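Ticket 163
Product: Prekgate hand-held gripper kit, pair
Component: finger linkage, fingertip pads
Customer: Stana
Opened by: Concetta Mancuso
Assigned to: Vilja Pelkonen
Priority: normal
Status: closed, documentation change pending

Reported problem

Concetta Mancuso, 21 April 2023
We are evaluating the kit for household textile tasks. Folding trials on thin cotton are fine. On thick knits the fingers close, the width reading stops short of the commanded value, and the session is flagged GRIP_STALL. The left unit does this far more often than the right one. Firmware is as shipped. Calibration was run on both units before the first session. Please advise whether the left unit should go back.

Vilja Pelkonen
Before a return, please do the following and post the results.
1. Power off. Open and close the left fingers by hand through full travel. Note any drag.
2. Check that the pivot pins are seated flush on both sides of the linkage.
3. Rerun width calibration with nothing between the pads.
4. Repeat one of the failing trials with logging set to verbose.
Also state what the textile is and what it is lying on.

Concetta Mancuso
1. No drag.
2. All flush.
3. Passed. Closed reading is 0 on both units.
4. Log attached. Textile is a mustard-yellow knitted blanket with a raised rib, on a bed with a cotton sheet. Approach is from above with the fingers open, then close on a fold.

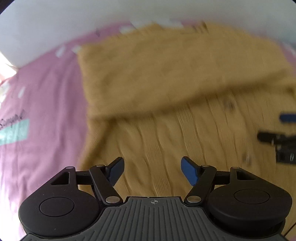

Trial 7 in the log is the clearest case. The fingers stall with the blanket folded double. With one layer the same unit closes normally.

Vilja Pelkonen
Log reviewed. The hardware is behaving correctly. The stall timer on the left unit is set to 100 ms. The right unit is set to 300 ms. A compressible load keeps moving slowly after first contact, and the short timer expires before the pads settle. Was the left unit ever loaded with the rigid-object profile?

Concetta Mancuso
Yes. We used it for the cup trials and switched back to the textile profile afterward from the menu.

Vilja Pelkonen
Switching from the menu changes the force limit only. The timer value stays until the profile is written to the unit. Use Write Profile, wait for the confirmation tone, then power cycle. Do this on both units so they match.

Concetta Mancuso
Done. Both now report 300 ms. Reran the double-fold trials on the same blanket and got no stall flags on either side. Width reading still ends above the commanded value on the double fold.

Vilja Pelkonen
Expected. The reading is pad separation, and the cloth between the pads has thickness. Set the width tolerance for knits separately from the tolerance for sheets. No return needed.

Resolution: profile written to both units. Manual to be corrected where it says the menu switch applies all profile values. Correction is scheduled for the July revision.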